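Subject: Re: well water testing, is a kit enough?
List: Fekcombe Gardeners and Smallholders
Month: April

Hi all,

Catching up on the list over my coffee, and this one is right up my alley, so forgive the long reply!

> We moved out past Plunport last fall and the house is on
> a well. The water tastes fine but leaves orange stains in
> the tub and the tomatoes looked sickly all summer. Do I
> need a real lab or will one of those dip strip kits do?
> Also is there any point in testing more than once?

Orange stains are nearly always iron. Annoying, ruins your towels, but it's not what I'd lose sleep over. The strips are okay for hardness and pH (I go through a pack of 50 every couple of years, mostly for the greenhouse barrel). What they won't do well is bacteria, and for that I'd send a bottle to a lab every spring, after the thaw. So yes, test more than once. Our first result was clean and the next one wasn't, and all that had changed was a cracked well cap.

We're on a 58 foot well up on the Olgate side and I use Hsueh Water Lab. They mail you the bottles and you have to get the bacteria one back to them fast, so don't fill it the night before. Take the aerator off the faucet first, let the cold run a good while, and don't rinse the bottle out, the powder in there is supposed to be in there. I learned that one the expensive way.

As for the tomatoes, I doubt it's the iron. Is there a softener on the line to your outside spigot? Ours had one and I was basically salting my beans for a whole season. A plumber moved the spigot ahead of it and the garden perked right up. I also put in an 800 gallon rain tank, which I love more than is reasonable.

A few lab bench pictures:

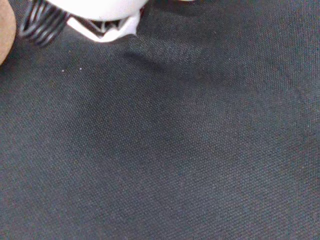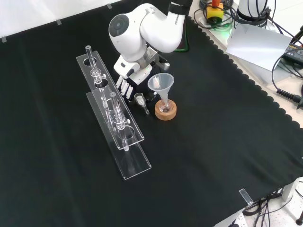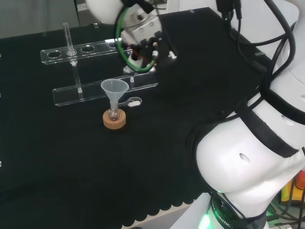
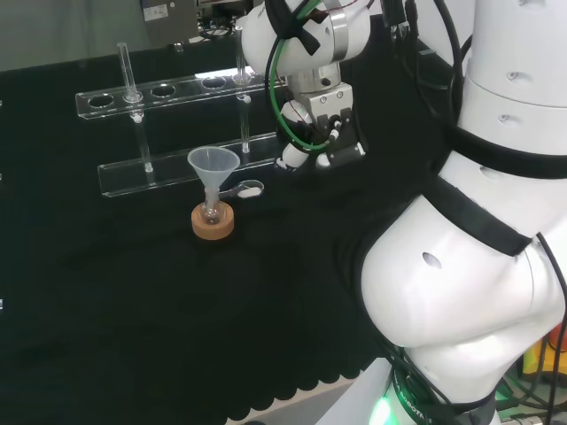

SEED SWAP, WHILE I'M HERE

I have 7 envelopes of pole beans left and far too much dill. Pickup is on my porch any time after 4 pm, just holler first so I can shut the dog in. Still looking for a decent yellow squash if anybody saved some.

Happy planting!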